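About Ikside

Home / About Us

Ikside began with one kitchen, one dictionary and a stack of graduate theses that had to go back by morning. Floarea Zamfir had been correcting papers for friends at Prerelham for years, and when the friends of friends started to call she thought she had better give the thing a name and put in a second phone line.

We still do the same work, only more of it. There are 14 of us now, and last year we read 1,468 manuscripts: dissertations, cookbooks, grant proposals, a great many cover letters, and one very long family history that we were all sorry to finish (we still ask after the cousins). Every page is read by two editors, start to finish, and the second one never sees your draft until the first has put down her pencil.

We try to leave your voice alone. If you like a long sentence, we like it too, and we'll just make sure it gets home safely. Where something puzzles us we write a note in the margin and ask, and you are always welcome to argue! Plenty of our writers do, and plenty of them win.

Rush jobs of up to 234 pages can be taken on most weeks of the year, though June fills early with thesis work, so do write ahead if you can. Our Turport office handles translations and anything with footnotes in more than one language.

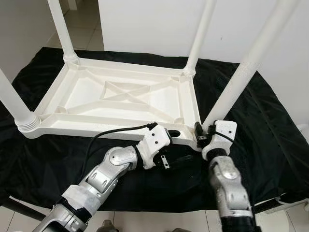
White plastic table, turned over, legs up.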